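Section 4. Comparing gripper fingers on the table-setting task

4.1 Before you start
Use this procedure to compare the Jereo and Dindine finger sets on a two-arm Torkley station. Both arms must have passed the joint check in Section 3.

CAUTION: Keep hands off the tabletop while the drives are enabled.

1. Set the cycle limit on the Dunbar controller to 500.
2. Place the plate, the cup and the fork on the table. The cup stands behind the plate and the fork lies to its right, tines towards the back.
3. Bring each wrist to its side of the table.

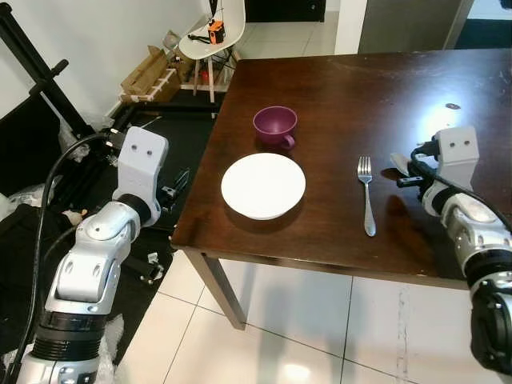

4. Zero both grippers with the fingers clear of any object. Repeat after every change of fingers.
5. Check that each wrist cable has enough slack for full rotation.

4.2 Handling cutlery
6. Select the right arm and load the cutlery profile.
7. Close on the handle, then lift. Hold for 300 ms before any sideways movement.

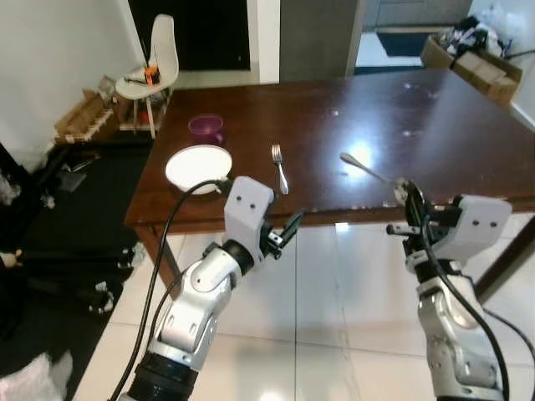 8. Lower until the force reading changes, then open. Do not release above the surface.
9. Leave the left gripper open throughout. Its reading serves as the reference.

Note: Polished tabletops can upset depth readings. If error 2809 appears, dim the overhead light and repeat step 4.

4.3 Dark handles
10. Run the placing sequence again with a dark-handled item to the right of the fork. Use the same approach height for both finger sets.
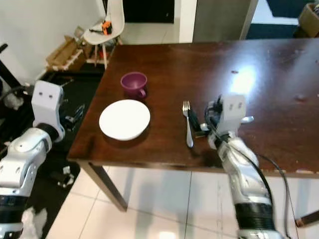 Section text: Lachlan Menzies
Revised 4 July 2024

11. Log each attempt as held, slipped or missed. A grip that turns in the fingers counts as slipped.
12. Disable the drives, fit the second finger set and return to step 2.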